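Skid Marks and Stopping Distance: Can Toy Trucks Teach Us About Crash Reports?
Zubaida Yousafzai, Road Safety and Transport module
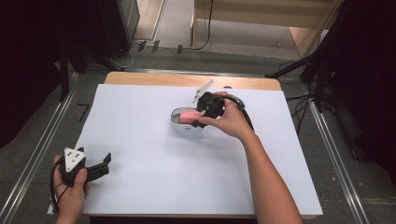 My project asks how well a police collision report can be checked with simple physics, and I have loved every week of it! When a van leaves the road, the officer measures the marks it left and works back to a speed. I wanted to try the same sum on a small scale, with a model van on a ramp in the workshop. The amount of grip between tyre and surface matters more than anything else in the calculation, so I went looking for materials that behave differently when something slides over them. A pink sponge like the one in the small oval container, cut into strips, made a brilliant soft verge. For tarmac I used sandpaper, and for a wet road a tray of soapy water.

The van was a Rimon kit model with a mass of 500 g. I ran it on 4 surfaces, with the wheels locked, and measured each slide with a steel rule. The longest was on the soapy tray at 766 mm. Dry sandpaper gave 354 mm, and the two verge surfaces were both shorter than that.

I then swapped my slide lengths with Swati, who had not seen the ramp height, and she worked out the starting speeds. Her answers for sandpaper were very close to mine. The soapy tray was much worse – the film of water was never the same depth twice, and I should have measured it before each run.

If I did this again I would visit the bend at Puvside, where the Skultitz road comes down the hill, and look at how the camber changes things. My ramp was flat from side to side, and real roads hardly ever are.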